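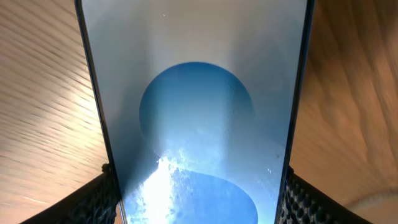 Gernard enamel works, open day, Jul 27, 2024. Writing this up fast before I forget the order of things. They make pots, mugs, house numbers, some street signs, all steel with glass melted on. Got there at opening, already a line at the gate, parking on the grass behind the Brider feed store. First stop was the color room, and the glaze on the go that morning was a blue. Best I can do for it is the big circle on the phone screen up top, deep blue with a sharp upper rim, going lighter and whiter toward the bottom. The test plates on the wall did the same thing where the coat ran thin. They told us thin is wrong and those plates were the rejects. I liked the rejects.

Then the press shop. Loud. Ear plugs from a bucket by the door, take them, I didn't and was sorry. Flat steel discs go in one side, bowls come out the other. The old press is a Mendov, green, taller than the doorway, they had to take part of the roof off to get it in. Guide was hard to hear over it so I missed most of the bit about handles. Handles are welded on afterward, I got that much.

Pickling room next, viewed from behind glass only. Smells like vinegar anyway. The steel has to be completly clean or the enamel pops off in flakes weeks later. "Fish scales" is the word they use. There was a saucepan with fish scales you could pick up and feel, sharp, watch your thumbs.

Dipping was the part everyone slowed down for. All done by hand still on the bigger pieces. You dunk the pot in the slurry, swing it around, let it drain, give it a shake at the end. The shake is the whole job apparently. The woman on the dipping bench had been at it 13 years and she didn't look at her hands once. Slurry is gray-ish no matter what color it's going to be, which threw me. White looks like gray. Red looks like a sort of pink mud.

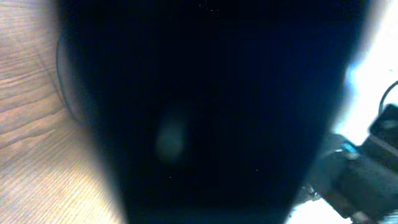 Furnace after that, and bring water, because there is nowhere to buy any on that side of the yard. Pieces go through hanging on a chain, in one end dull and out the other end glossy. They glow a bit when they come out and the color is all wrong until they cool. Red goes almost black, then comes back. We stood and watched one rack of mugs do it, start to finish, and the tour behind us caught up and we had to move on.

Ground coat first, fired, then the cover coat, fired again. So 2 trips minimum, more if there's a pattern. Rims done separate, by brush, on a little turntable. On a good day they get 3,000 mugs through, less in November when the orders are mostly big stockpots for the holidays.

Sign department was closed up except for one bench. Stencils, stiff brushes, you brush away the dry powder where the number should be and the color underneath shows up after firing. Kids could try on a scrap tile. Long wait, we skipped it. Should have gone there first.

Lunch was the Nikolovski van. Bean soup, served in enamel bowls, you pay a deposit and get it back or keep the bowl. Kept the bowl. Bread was gone by noon.

Seconds shop at the end, cash only, tell your friends. Prices on masking tape. Chips on the rim mostly, or a pinhole in the cover coat, nothing that would stop you boiling an egg. Check the inside of anything you want to cook in, a chip on the outside is fine but inside it will rust. I came home with a roasting pan, a colander, and a house number 100, which is not my house number.

Practical stuff. Tour is free, closed shoes required, they do turn people away in sandals. No strollers past the press shop. Restroom is back at the gate so go before. The bus stops at the bottom of the hill and it's a longer walk up then the map makes out. Next one is supposed to be next summer, nothing on their site yet.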